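"Inscrever-se não custa nada, e é esse o problema"

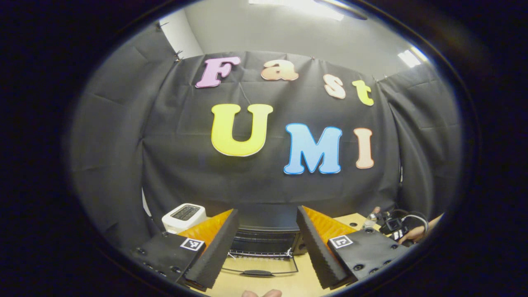 Última atualização: 17/8/09

Kuo-hua Shek passou boa parte da vida a ler anúncios de emprego, primeiro porque precisava de um, depois porque lhe pagavam para os redigir. Hoje dá apoio a candidatos num gabinete de duas salas e desconfia de quase tudo o que vem escrito num aviso de abertura. Fui ouvi-lo a propósito do concurso da Pota para técnicos de laboratório e assistentes de campo, que encheu as caixas de correio de meio mundo. São 47 lugares e 1117 candidaturas admitidas, segundo a lista afixada.

"O número de lugares é a primeira coisa que as pessoas leem e a última em que deviam acreditar", diz. Pergunto-lhe porquê. Abre o aviso na segunda página e põe o dedo numa nota que fala em vagas "sujeitas a confirmação orçamental". "Pode ser que preencham tudo. Em outubro falamos."

Shek não acusa a Pota de má-fé. Acha que o aviso foi feito à pressa, por alguém que copiou o do ano anterior e se esqueceu de mudar os requisitos. Pede-se experiência com "equipamento equivalente", sem se dizer equivalente a quê. Para assistente de campo exige-se carta de condução, mas o formulário não tem onde a anexar. "Telefonei duas vezes. Da primeira disseram-me que a juntasse ao currículo, da segunda que não juntasse nada."

O formulário é da Fivley, empresa que trata da inscrição pela internet em vários concursos deste género. Yee-man Chiu, bióloga, candidatou-se por lá e aceitou contar como foi. Demorou uma tarde. "A página foi abaixo quando eu ia no percurso académico e tive de recomeçar", conta. "No fim deu-me um número de registo, mas o comprovativo nunca chegou ao correio eletrónico. Imprimi o ecrã, à cautela." Escreveu para o endereço de apoio e recebeu uma resposta automática a agradecer o interesse.

Chiu já tinha concorrido à Bellini e à Sivari. Na primeira ficou em reserva, palavra que a irrita. "Reserva até quando? Ninguém me disse quando acabava. Soube que a lista tinha caducado porque vi o lugar anunciado outra vez." Na Sivari foi à entrevista, onde lhe fizeram perguntas sobre um projeto que não era o do aviso.

Volto a Shek com a objeção óbvia: apesar de tudo, há quem entre. Concorda, sem entusiasmo. Dos candidatos que acompanhou no último ano, 89 passaram a triagem documental, e ele não sabe quantos assinaram contrato. "Deixam de telefonar. Tanto pode ser bom sinal como não."

E a prova escrita, não serve para pôr ordem nisto? "Serviria, se publicassem os critérios antes da prova. Publicam-nos depois, quando publicam." Quer ver a grelha de correção anexada ao aviso, com a ponderação da entrevista em números. Duvida que aconteça.

Aos candidatos recomenda que guardem cópia do aviso no dia em que se inscrevem, pois já viu textos mudarem a meio do prazo, e que não paguem a quem prometa "acompanhar" o processo por fora. Chiu vai fazer a prova da Pota. Ainda não sabe em que cidade.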